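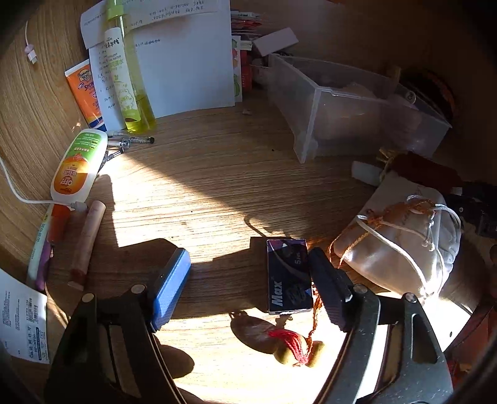 I've come to believe that a desk ought to face a window, even if the glare drives you a little batty by midmorning. When I worked at Mosdale we sat 13 to a room, lit from above like so many rotisserie chickens, and I went home every evening in December without having seen the sun -- not once, some weeks! People will tell you a good lamp does the same job, and I own a very good lamp, and I'm fond of it. But a lamp never moves across your papers and lets you know, kindly enough, that it's time for lunch.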